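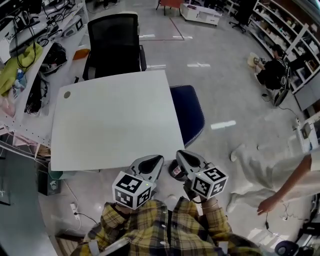

Page 2 of 10

Speaker notes, Gullasum meeting, 30 May 2019

Good morning. I will speak slowly, please stop me if a word is unclear. My subject is the comparison of two hand-held grippers, the Troltar and the Oker. We started it in March, with 200 grasps for each one.

(Next slide. Wait for the lights.)

First the jaws. The Troltar closes more softly, and I prefer it for paper cups. The Oker is stronger, but my wrist was tired after one hour. Lappalainen sent us new pads for both, and I will give the numbers for the pads at the end, if time allows. 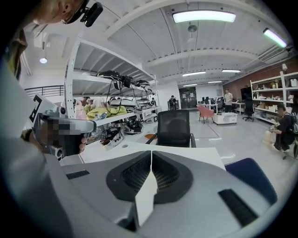

Tracking was the harder part of the comparison. The pose of the gripper comes from the markers, so they must stay in sight of the head camera during the whole grasp. When you hold the gripper as the person on the left does, with the marker panel on top, please ask yourself what happens if the wrist turns over. In our trials we lost the pose for 2 seconds at the worst. I have no good solution yet. A second camera helps, but the calibration then takes longer.

(Ask here who has used more than one camera.)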